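Eglė Vasiliauskas
Second-year Community Studies, major project report
Dec 7, 2025

## Lending a Ladder: What a Neighbourhood Tool Library Does for a Street

I should begin by admitting that I chose this topic because of my grandmother's garage. She kept everything in it, and half the neighbours seemed to have a key, and I grew up thinking that was simply how people got hold of a wheelbarrow. When I moved out for uni and needed to put up a single shelf, I found myself in a hardware shop pricing a drill I would use for ten minutes, and I have been wondering about garages ever since.

My project looks at Trellis, a tool library that lends to households in the streets behind the old Gestton works. Members pay a small yearly fee and borrow what they need for a week at a time. When I began, the catalogue listed 472 items, everything from a tile cutter to a very handsome apple press, and there were 200 paid-up members. I wanted to find out who was borrowing and what for, and whether it changed anything between neighbours beyond saving them a bit of money.

### How I went about it

I sent a short paper survey home with borrowers and got 70 of them back, which my supervisor kindly told me was a good result for something printed on yellow paper. I also sat down with 3 members for longer conversations, each of which ran well over the hour I'd promised (my fault as much as theirs, and there was usually cake). I read through the loan book too, with names covered.

I had planned to send the survey by email as well, but the membership list was in the middle of being moved to a new program called Zekska and I didn't want to add to anyone's headaches. That does mean people who hadn't borrowed anything lately are missing from my results, and I'd fix that first if I did the project again.

### What people borrow 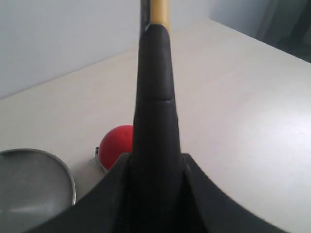
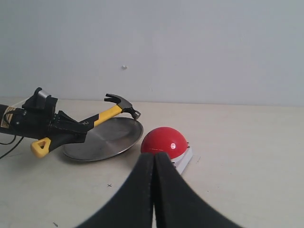
I had gone in expecting the loan book to be full of big, expensive equipment, the sort of thing no sensible person would buy for one weekend. The pressure washer and the long ladder do go out a great deal, but so do the plainest things on the list. A claw hammer like the one with the yellow-and-black handle would be one of the cheaper tools in most sheds, and yet hammers were borrowed steadily right through the period I studied. Several people wrote that they were renting, or had just moved, or had lost theirs in a separation and hadn't got round to replacing it. One woman wrote that she had never owned a hammer in her life and was enjoying herself enormously.

It made me rethink my first survey question, which assumed that cost was the main reason for borrowing. Cost mattered to nearly everyone, but storage came up almost as often, particularly from people in the Brunner Street flats, where there is one narrow cupboard for the hot water system and everything else you own.

### Talking over the counter

The part I enjoyed most was hearing how much advice travels along with the tools. People come in for a sander and leave knowing which paper to use and whose brother once ruined a table with the wrong one. Two of the members I interviewed had met neighbours this way whom they now see regularly, and the third said she still didn't know anybody's surname but could tell you what colour they had all painted their fences.

I don't want to make too much of this. Some borrowers told me they liked to be in and out quickly, and a few found the opening hours awkward with shift work. An evening session in December was well attended, so longer hours might be worth trying before anything grander.

### Where I'd take it next

I would love to follow a handful of households over a full year, gardening season included, and to talk with people who let their membership lapse. I'd also like to compare Trellis with a library in a smaller town, where I suspect the garages are bigger and the lending goes on without any loan book at all. My grandmother has offered herself as the first interview.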